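Jekura Boards > Manipulation > Planning and Control
Posted January 23, 2026 by torquewrench_b
14 replies | 6 shares

Left arm drifts while right arm is servoing over the counter (Vernora kitchen sim)

ok so this has eaten most of my week. Setup: bimanual, Vernora for the kitchen, Staniforth 's whole body controller on top, planner is the stock sampling one with a shortcut pass. Right arm does a pregrasp hover over the near part of the countertop, left arm is supposed to sit in its park pose up by the wall and do nothing.

Left arm does not do nothing. Every time the right arm goes into the last bit of the approach, left wrist creeps. Not a lot, 11 mm at the fingertips by the end of the segment, but it's parked close to the wall and close to the picture, and sooner or later the collision checker trips and the whole rollout gets thrown out. Lost 33 rollouts out of 710 to it last night.

What I've tried: stiffer gains on left, no change. Shorter horizon, worse. Turning off the shortcut pass, no change. Freezing the left joints in the plan, plan looks frozen, execution still creeps. So it's below the planner, I think??

Head cam view during the hover, tilt is how the camera is mounted in this config so ignore the horizon.

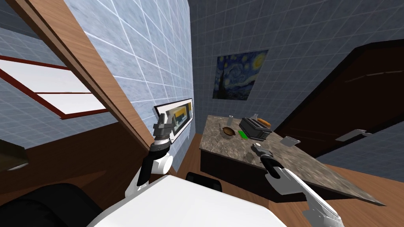
Right gripper in hover over the marble, left in park. Toaster is the main obstacle.

Anybody seen this. Controller is at 500, physics at default.

----

gravy_comp
2 comments on this thread

nullspace. bet you lunch. You froze the left joints in the plan but the whole body controller doesn't care what you froze, it solves for torso + both arms together and the left arm posture task is lowest priority by default. Right hand wants the last few cm, torso leans, left gets dragged along with it.

check if your torso joint moves during the approach.

----

torquewrench_b

torso is locked. I mean it's locked in the config. Let me check it's locked for real

----

oddball_jacobian

not convinced it's nullspace. If the torso was moving he'd see it in the head cam, whole picture would shift. Could be contact. How close is the right gripper to the counter? If the fingers touch the top the solver pushes back and that force has to go somewhere. I had the same symptoms on a totally different arm and it was a fingertip collision mesh that was fatter than the visual mesh. Looked like hovering, was touching.

Turn on collision mesh display and look at the fingertips.

----

gravy_comp

11 mm at the left hand is tiny, you would not see the torso part of that in a head cam by eye. come on

----

oddball_jacobian

you can if you diff two renders. Just diff them.

----

torquewrench_b

ok. results

1. torso "locked" = velocity limit set to zero in the planner config. Controller has its own limits file. In that file it is not locked. So yes the torso is free as far as the controller knows. ugh
2. collision meshes: right fingertips ARE bigger than the visual. Not huge. At the hover height in my post they don't touch, there's a gap. At the end of the segment I can't tell yet, need to log contacts.

So you may both get lunch.

----

palletjam

Slight tangent but why park the left arm there at all? Gripper pointing up right in front of a picture on the wall. Any drift is going to cost you clearance. Fold it down by the body and you'd have room to drift all day and never notice. I run the same kitchen and my park pose is elbow in, wrist low.

----

torquewrench_b

tried low park. It blocks the head cam for anything on the near side of the counter, and perception is already shaky. The bowl gets segmented as part of the counter half the time, brown on brown. The green thing next to it is always fine lol. With the left arm low I lose the near edge too and then the planner thinks there's free space where the stone is.

Also moving the arm so I don't notice the drift feels bad. The drift is still there.

----

palletjam

sure but 33 in 710 is under 5 percent. I'd ship it. Filter the bad ones and move on, you'll burn more time on this than the rollouts are worth

----

gravy_comp

hard no on that. Filtered rollouts are not random. They're all the ones with a long final approach, so you end up training on short reaches only and then wonder why the policy is scared of the far half of the counter. Where most of the objects are, btw.

----

palletjam

fair, didn't think about which ones get dropped. Still would move the arm.

----

torquewrench_b

Update, long one, sorry.

Locked torso in the controller limits file. Re-ran the same seeds. Drift at left fingertips went from 11 mm to basically noise for most of the segment, and then there is still a small kick right at the end. So gravy_comp is right about the creep.

Then logged contacts. The kick lines up with a fingertip contact on the countertop. So oddball is right about the kick. Two bugs stacked on each other, which is why changing gains did nothing useful, I was looking at the sum of both.

Pulled a render from the new config to compare the left wrist against the wall picture. What I wanted to know was if park still leaves enough clearance once the torso stops helping.

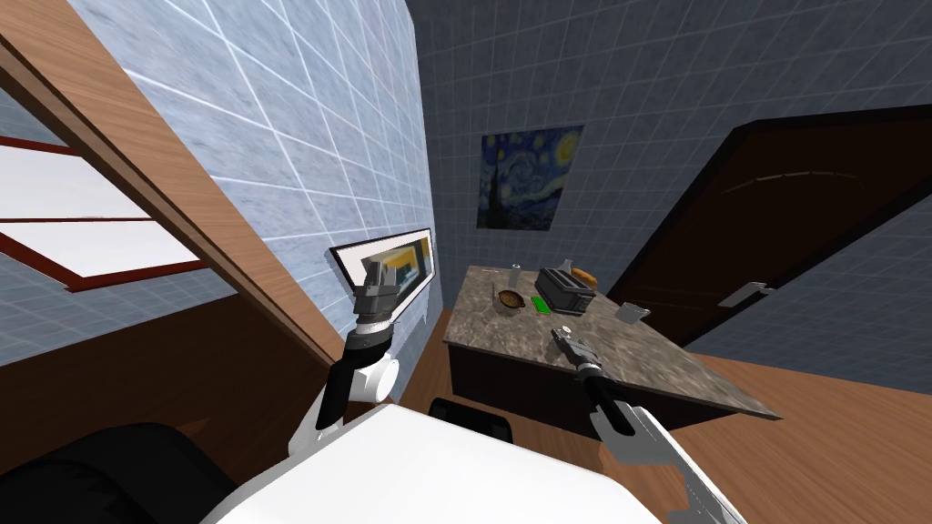 The answer is yes with the margin at default, no if I pad it the way I had before. I had padding doubled because of the drift. So now I can take the padding back off and the planner finds the reach past the toaster way faster, 172 ms where it used to time out pretty often. That part I did not expect to fall out of this.

Things still to do:
- replace fingertip collision mesh with a capsule, shrink it
- raise hover until that's done
- make one limits file and have both the planner and controller read it. should of done this in December when I first set it up

----

oddball_jacobian

Nice. One warning on the capsule, if you shrink it under the visual mesh you'll get fingers clipping into the slab in the renders, and if anyone trains vision on those it's going to look weird at the contact patch. Match the visual, don't go under.

Also diff the renders next time :)

----

westeck_lurker

jumping in, same problem on the Westeck fork of the controller. There the posture task has a weight and not a priority, so locking the torso helps but you still get a bit of leak into the idle arm. What fixed it for me was dropping the idle arm out of the solve completely and running it on plain joint hold. Downside is you need to hand it back clean when it's time to move, or you get a jump on the first step. Blend it in over a few cycles.

----

gravy_comp

eh. Pulling an arm out of the solve kind of defeats the point of having a whole body controller? What about self collision between the arms. Controller can't avoid an arm it isn't solving for.

----

westeck_lurker

it still sees it as an obstacle, just doesn't command it. Works fine as long as the idle arm really is idle. If you do two handed stuff with fast switching I agree, bad idea. For one hand working and the other one parked I'd do it again.

----

torquewrench_b

going to stick with priorities for now and keep the joint hold thing in my pocket. Full batch is running with the torso fix and the higher hover, padding back to default. Will post the drop count when it finishes, and the merged limits file if anyone wants it. It's ugly, half the joint names are different between the two tools so there's a mapping table in the middle.

----

palletjam

I want the mapping table please. did mine by hand and I'm 90% sure two of the wrist joints are swapped

Last updated: 3 hours ago
Share (6) | Comments (17)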